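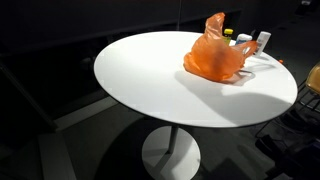 Inspection record, cell 2, table clearing station, Seltside. Carried out 03/02/2018 after the arm stopped on a force limit trip during an unattended run. Inspector: Horacio Cisternas. Comments on behaviour of the grasp software by Uriel Pacheco. The trip occurred on the bag task, with the orange bag on the white pedestal table and the small containers standing behind it. The bag material is thin enough to let light through, and its shadow on the white top is as large a feature to the depth sensor as the bag itself. One handle reaches out to the right, in front of the tall white carton. This layout is to be used for all repeat tests until the fault is closed.

Fault reference: 1749
Controller: Altard
Gripper: Drelter, two-finger
Status: restricted, attended running only

1. Emergency stop, operator side
Pass. Latches and resets correctly.

2. Emergency stop, door side
Pass. Button is stiff. Replace at next service.

3. Light curtain
Pass. Tested at both ends and at mid height. Lens on the lower unit was dusty and has been wiped.

4. Force limit, wrist
Pass, with comment. The limit tripped as designed. The log shows 341 trips since June, most of them cleared by remote reset with no entry in the book. Remote reset is now disabled. Every trip must be cleared at the cell and written up.

5. Gripper fingers
Fail. Left finger pad worn through at the tip. A strip of film was wound behind the pad and had to be cut out. Both pads changed. Recheck after 9 hours of running.

6. Grasp point selection
Fail. Pacheco: the planner scores the highest point of a soft object first, which on a bunched bag is the twisted peak. That is a fair choice. On the failed run it dropped the peak on low confidence and went for the handle instead. The handle then pulled tight against an item behind it and the wrist saw the load. Handles should be masked out until the planner can tell a free loop from a caught one.

7. Table stability
Pass, with comment. Single column on a round base. No rocking under hand load at the rim. A sideways pull at the rim was not tested and should be - the arm can apply more than a person leaning.

8. Loose items near the rim
Comment only. Small parts at the rim are below the minimum object size and the arm ignores them. Check the floor inside the guard before each run.

9. Furniture inside the reach envelope
Fail. Wire-frame chair stood within reach of the arm at full extension. Depth returns from thin black rods are poor and the collision map had gaps. Chairs to be kept outside the floor marking.

10. Lighting
Pass, with comment. Bright on the table, very dark behind it. Mikkelsen to quote for a second lamp.

Actions open: items 2, 5, 6, 7, 9 and 10. Item 6 is with Pacheco. The rest are with Cisternas. The cell is not to be run unattended until items 5, 6 and 9 are signed off.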